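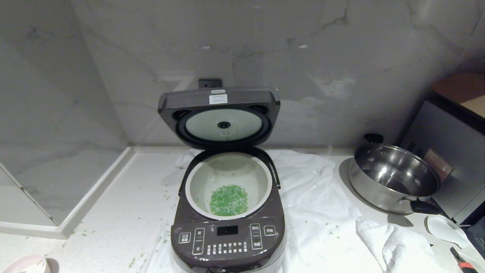
lo verde es cebollino picado?? o mezcla de granos. Pregunto porque tengo una arrocera igual de cabezota, panel todo en chino, y solo me manejo con el 开始 (empezar). Lo demás a ojo
2 comentarios destacados · 40 compartidos

skisa_cocina
Mezcla de granos, de bolsa. La pongo con el arroz normal, mitad y mitad. Mi duda es otra - ¿lavais los granos en la propia olla o aparte?

Killian Mallet
Aparte. Siempre. En la olla se raya el fondo y adiós antiadherente. La mia duró hasta mayo.

khunthong
Pues yo en la olla, toda la vida, y ni un rasguño. Con la mano, no con cuchara. Eso de que se raya es un mito

Killian Mallet
mito no, te mando foto del fondo si quieres

Lamai Thongsuk
Más importante: secar por FUERA la olla antes de meterla. Y la tapa interior, la ovalada, mirad si se puede quitar y lavar, que la goma coge olor. En la mia sale tirando. En otras no sé, no forceis

skisa_cocina
la goma la limpio con un paño y ya... mal?

Lamai Thongsuk
Regular jaja. Vinagre y agua tibia, una vez por semana

drustetti
¿Cuánta agua para 200 g de grano? Con el doble me sale papilla

khunthong
Una y media. Y remojo antes

Killian Mallet
Una y media se queda duro el grano verde. El doble y dejar reposar tapado, sin abrir

khunthong
depende del grano tio, sin saber cual es no puedes decir eso

drustetti
vale pues pruebo con una y tres cuartos - ya dire algo
1348 visitas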